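Informe de avance para el fondo Sturnus
Proyecto Kikorell: recuperación y clasificación de piezas pequeñas
Taller de Draltedside
Periodo: hasta finales de febrero
Preparado por: Wayne Campbell

Estimados señores:

Les envío el segundo informe sobre el trabajo que ustedes apoyan. El español no es mi lengua materna y pido disculpas si alguna expresión no es la más natural. He intentado escribir con claridad los resultados, los gastos y también las cosas que no han salido bien.

1. Trabajo realizado

En el informe anterior expliqué que el taller recibió un lote de piezas sueltas procedentes de escuelas técnicas y de talleres que cerraron. Las piezas llegaron mezcladas en sacos, sin lista. Hasta hoy hemos clasificado 853 piezas. De ellas, 700 están en buen estado y ya tienen su etiqueta y su lugar en las estanterías. Las demás esperan una segunda revisión, porque tienen grietas, les falta una parte o no hemos podido saber para qué sirven.

El cambio más importante de este periodo es el modo de trabajar con los recipientes. Antes vaciábamos un saco entero sobre la mesa. Era rápido al principio, pero después las piezas pequeñas quedaban debajo de las grandes y algunas caían al suelo. Ahora ponemos pocas piezas cada vez en un recipiente grande de color gris, con los lados inclinados. Así cada pieza queda separada de las otras y se puede decidir sobre ella con calma.

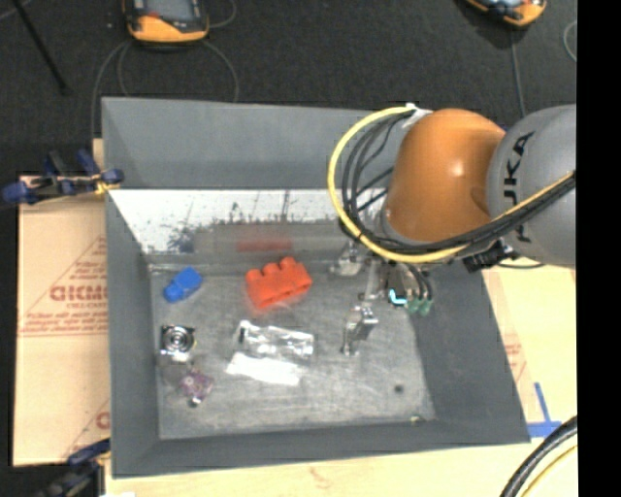

También hemos cambiado el orden de la clasificación. En el primer plan separábamos por material, y esto nos dio muchos problemas, ya que bastantes piezas combinan metal con otra cosa y no pertenecen claramente a un grupo. Desde febrero separamos primero por forma y tamaño, y solamente después por material. El color lo anotamos en la ficha, pero no lo usamos para decidir el lugar.

2. Fichas y etiquetas

Cada pieza aceptada recibe una ficha corta con número, medidas, estado y estantería. La persona que escribe la ficha no es la misma que la revisa. Con este sistema encontramos 35 fichas con errores, casi todos en las medidas, y todas están ya corregidas. El error más frecuente fue medir la pieza por el lado más ancho en unas fichas y por el más largo en otras. He escrito una instrucción de una página para evitarlo y está colgada junto a la mesa de medir.

3. Gastos

En este periodo hemos gastado 257 euros de la partida de material: cajas con tapa, papel para etiquetas y dos lámparas para la mesa de revisión. No hemos tocado la partida de transporte. Los recibos van en el anexo, en el mismo orden que la tabla.

4. Dificultades

La segunda revisión va más lenta de lo previsto. Calculé mal el tiempo que necesita una pieza desconocida, que a veces es media mañana de consultas. Además, dos de los sacos llegaron con restos de aceite y tuvimos que limpiar su contenido antes de empezar. Este trabajo no estaba en el plan.

5. Próximos pasos

Terminar la segunda revisión y publicar la lista de piezas disponibles para las escuelas. Quisiera pedirles permiso para pasar una parte de la partida de transporte a la compra de una estantería más. La petición detallada está en el anexo, después de los recibos. Necesitaría su respuesta antes de encargarla, porque el proveedor pide el pago completo por adelantado.

Quedo a su disposición para cualquier pregunta.

Con un saludo cordial,
Wayne Campbell
Proyecto Kikorell, Draltedside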